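The designer behind Vunton's stacked-ring cup started with a straight wall. "It slid in the hand," she says. "With three rings your fingers find a place to sit."

Vunton sold more than 150 in October, all in cream. Will there be other colors? "Not yet — the cream took long enough."

She drinks from one every day. "Coffee, mostly. I leave the stirrer in."

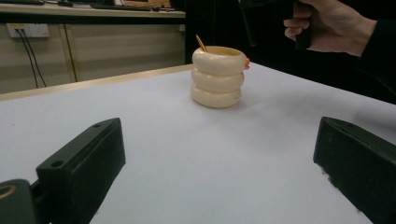
Issue 69

The cup has three rounded rings and a small orange tab at the rim. "People ask about the tab first," she says.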